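Hand-held gripper kit, trial notes, Saturday

Started 10.15. The Mindorow kit came out of its case with everything on the packing list apart from the spare fingertip screws, which are on back order according to the slip. We have it on loan until the end of May and then either buy it or send it back. Price quoted by Dramcombe, who are the reseller, is 3361 for a pair of grippers, the mounts, the charging dock and a year of the recording software. Single gripper on its own is 740 without software. Delivery extra in both cases.

What I want out of today: is it good enough on cloth to replace the Stustar units, and can a new person pick it up without a morning of training. Everything else (export format, support contract, spares) can wait until next week.

Setup. Firmware update first, as the booklet says. Took two goes, the first hung at the pairing screen and I had to hold the power button down to get out of it. Calibration is open and close the jaws six times, then hold shut until the tone. The tone is very quiet. With the ventilation on I missed it twice and did the whole thing again. Note for whoever goes next: watch the progress bar on the tablet instead.

Table work came first. Blue garment laid out flat, pinch at a fold, lift, move, put down.

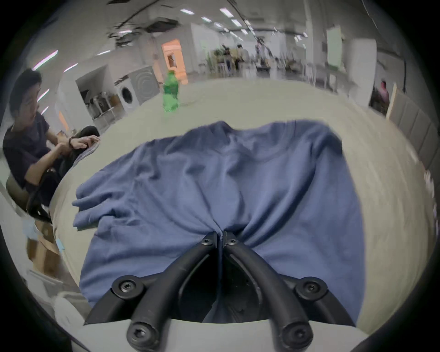
5 min read

Pinch on a single layer of fabric is better than I expected from the data sheet. The fingertips come together properly at the tip and you can take up a small pleat without digging into the table. The Stustar jaws meet slightly further back, so you always end up pushing down to get hold of anything thin. On the Mindorow you can come in fairly upright and close slowly.

Against that, the travel on the trigger is long. The first half does very little and then most of the closing happens at the end. Fine once you know, but the first dozen pinches were either too wide or snapped shut. There is a setting for this in the software under Hand Feel, default is 100, which seems to mean no adjustment at all. Dropped it to 60 and it was easier for me. Would like to hear what people with smaller hands make of it.

Weight. Feels front-heavy when the arm is stretched out, less so close to the body. After a long run of folds my wrist knew about it. The older Tolentino gripper we had last year was heavier overall but balanced nearer the palm, and I think I would still pick that one for a full afternoon. Worth asking Dramcombe whether the battery can go further back – the housing looks as if it was meant to take it in either position.

Screws. The caps on the fingers and pivots are hex socket, all the same size, so one key does the lot. That is a real improvement on the Stustar, where you need two keys and a small crosshead. Checked them after the table session and one pivot had backed off a little. Nipped it up, no thread lock on it that I could see. Check again before each session for now and write down if the same one moves.

Logged data from the table session looks clean on a quick scrub through. Jaw width follows the trigger with a small lag. One dropout of a few seconds in the second recording, cause unknown. The software flagged it with a red bar, so at least it doesn't hide them.

Break at 12.40, gripper back on the dock. It was down to 41 per cent by then. Booklet claims a full day, which I would call generous.

After lunch, moved to the mattress. Reason for including it is that most of the tasks on our list for the summer are bedroom and laundry ones, and a soft surface is where the Stustar units let us down. Sheet on, navy cloth, drink bottle and the air-conditioner remote as the things to handle.

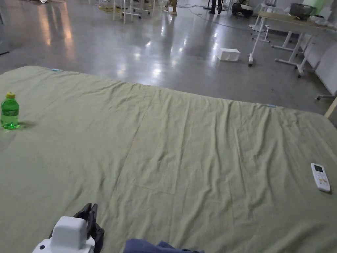
Soft surface results

Remote control: easy if you go for the long sides. If you come at it from the end, the fingers sink into the sheet and bring a bit of it up along with the remote. Same fault as the Stustar but less of it. Going in at a low angle helps.

Bottle: opens wide enough to take it round the body, with not much to spare. Grip holds on the label band. Higher up it slid. I would not ask for anything wider than this bottle. The data sheet gives a maximum opening that I could not reach by hand, so either ours is out of adjustment or they measure it with the tips bent out. Question for Dramcombe.

Navy cloth: good. Picked up from a heap and from a flat edge. Telling cloth from sheet is the hard bit, and that is down to the operator more than the tool. Took the sheet as well on a few attempts. Slower closing cured most of it.

Pulling the sheet itself: tried dragging a corner to straighten it. Fingers hold but the tips twist slightly under load. Did not push it further on a loan unit.

General

The black fingers are hard to see in recordings against dark cloth. Strips of light tape on the tips might help, but I don't want glue on them before we have decided. Ask if they supply tips in another colour.

Tablet app logs you out whenever the screen sleeps. Very annoying with a gripper in one hand. Turned sleep off.

The booklet is decent, short, and the drawings match the product. The page on swapping fingertips refers to a part number that is not in the spares list.

So far: better than Stustar on thin fabric and on the mattress, worse than Tolentino for comfort, dearer than both. Leaning towards buying one pair and keeping the Stustar for boxes and bottles. Not decided.

To do
Email Dramcombe: battery position, maximum opening, tip colours, missing part number, date for the screws
Repeat the table session with Hand Feel at 80
Same mattress tasks on the Stustar, same objects, so there is something fair to compare
Look into the dropout
Find a wrist strap that fits

Packed up 16.20. Gripper on charge, hex key is in the lid of the case.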